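Praloreo Course Reader – Perception and Control for Household Manipulation
Unit 3: Views from the Wrist
0 comments | 19 shares

These notes go with the third lecture. Students should have finished the reading on coordinate frames and should bring a working copy of the Plument software to the lab session.

3.1 What the wrist camera is for

A head camera gives the planner a steady view of the room, but it loses the last stretch of a reach, where the arm blocks its own target. The wrist camera covers that stretch. In the laundry task, the planner needs to know where the opening of the machine is and how the fingers stand in relation to it before any motion into the drum is allowed.
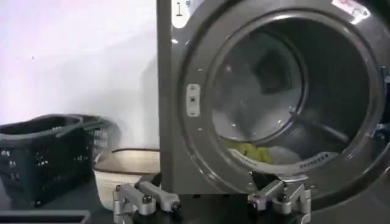
The Plument planner treats the opening as a circle in space with a center, a radius and a facing direction. All three are estimated again at every control step while the arm approaches. If the radius changes by more than 3 percent between steps, the approach is paused and the estimate is started over. Students often set this limit too loosely in their first submission.

Shiny surfaces call for care. A bright reflection on a curved rim can be taken for an edge, and the circle fit will be pulled toward it. The course software uses a robust fit with 2000 samples, and the number should be left unchanged for the graded exercise.

3.2 Frames with no target in them

A wrist camera points wherever the wrist points. During large arm motions it may see mostly wall and ceiling, and the object detector must be able to report that nothing of interest is present.

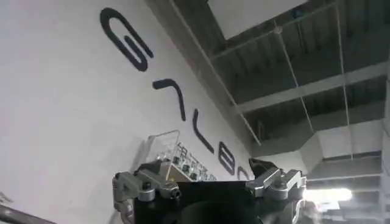
Detectors trained only on close views tend to do poorly at this. They are rewarded for always finding something, and they go on finding it. Each training set prepared for this unit should therefore include views from transit motions, labeled as having no target. The mask for the robot's own fingers must be applied first – otherwise the finger links are a steady source of false detections.

3.3 Cloth

Cloth has no fixed shape, so the pose methods from Unit 2 do not apply. The grasp module looks instead for a ridge or fold that the fingertips can close on. Color can help separate one item from another, as with yellow-green cloth lying beside white, but a printed design may split a single item into several regions. 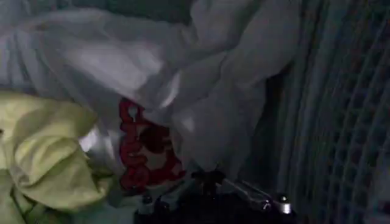 Hamdia Gebreyes

Segments that share a fold line should be merged before grasp points are ranked. The ranking considers the height of the ridge, its distance from any container wall and the angle of approach. Keep the 10 best candidates and discard the rest. A candidate close to a ribbed or perforated wall should be given a lower score, as repeated texture makes depth less reliable there.

3.4 Using the background

Views of the room have a second use. Large, high-contrast lettering on a wall, such as the "GALBO" visible at the start of a wordmark, offers stable corners for checking the camera's orientation against the joint readings.

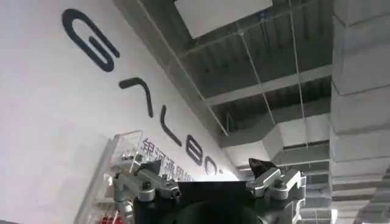 Unit 3, page 19

The check should run only when enough of the lettering is clear of the gripper mask. Clear panels in front of a wall add reflections that move with the camera, and features found on them must be rejected. The Misent calibration tool reports the difference between the two orientation estimates as a single angle. Record this angle for each run and include it in the lab report.

Questions about the tool go to Obsa Tefera during lab hours.

Related items
Unit 2: Rigid Objects and Pose
Unit 4: Planning with Two Arms
Lab Sheet: Installing Plument
Suwannarat Lecture Series, January

This site uses cookies to remember your reading position. Accept | Settings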